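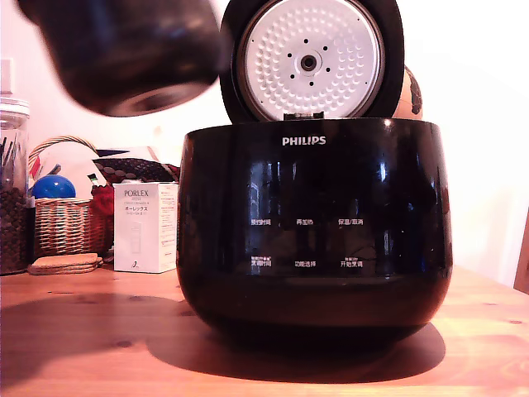
Unit 4: Condensate and the Domestic Rice Cooker
Course handout, Household Equipment and Materials
Prepared by Hawi Feyisa

Steam that leaves the surface of the rice has two paths. Part of it exits through the valve. The rest meets the lid plate, gives up its heat and becomes liquid again. On a smooth plate the film collects at the lowest point and falls in one place, which produces a wet patch in the rice. The plate of the Philips cooker is covered in small raised dimples set in concentric rings around the steam valve, and for this unit we treat it as our textured plate. A textured surface breaks the film into separate drops. How evenly those drops fall is the subject of the exercise.

4.1 Terms

Lid plate: the inner face of the lid, facing the rice.
Valve: the opening through which excess steam is released.
Carryover: starch and water pushed into the valve by foam.
Hold: the period after cooking during which the cooker keeps the rice warm. On Chinese-language panels the key is marked 保温, often combined with 取消 (cancel). Delayed start is 预约时间. Reheat is 再加热.

4.2 Heat balance

Condensing water releases far more heat per gram than the same water gives up in cooling by a few degrees. The plate therefore warms quickly in the first minutes of boiling and the rate of condensation drops. It rises again in the hold, when the heater works at low power and the lid loses heat to the room. Most of the water found on the plate at opening dates from this stage.

4.3 Exercise

Weigh 200 g of dry rice. Rinse, drain, and add water to the line for that quantity. Cook on the standard program. Leave the lid shut for 40 minutes of hold.

Place a dry, weighed cloth beside the cooker. Open the lid fully and wipe the plate at once. Weigh the cloth again. Record the difference as W1.

Repeat with no hold. Record W2.

Groups using the smooth plate from the Ronico cooker follow the same steps. Do not exchange plates between cookers; the seals differ.

4.4 Questions for the write-up

Is W1 larger than W2, and by how much?
Where in the pot is the rice wettest?
What does carryover do to your result?

Reading: Fröhlich, course reader, p. 37. Write-ups go to Lensa Chala.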